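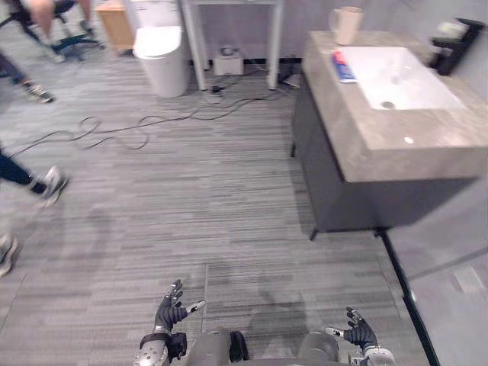 Carpeted area, gray stripe.

Brullby office, July walk-through
Done by: Dede Ayaaba
Copy to: Markos Politis

Carpet, trip edges - OK. Check again after the desks get moved
Exit door, rear - sticks. Needs a hard shove. FIX
Exit signs - OK, both lit
Extinguishers - hall one OK. Kitchen one tag is out of date, call Draltell
Extension cords - FAIL. Heater pluged into a power strip again, under desk 12. Took it out
First aid box - low on bandages, no eye wash. Order
Smoke alarms - tested 31, all sounded
Stair rail - loose at top bracket, same as last time
Storage room - boxes too close to sprinkler head, need almost 20 inches clear. Markos pls move
Kitchen outlet - cover cracked, taped for now. Not a repair
Emergency lights - one dim by the restroom, batery probably

Rear door and stair rail first. Rest can wait for the Cekotthorpe crew.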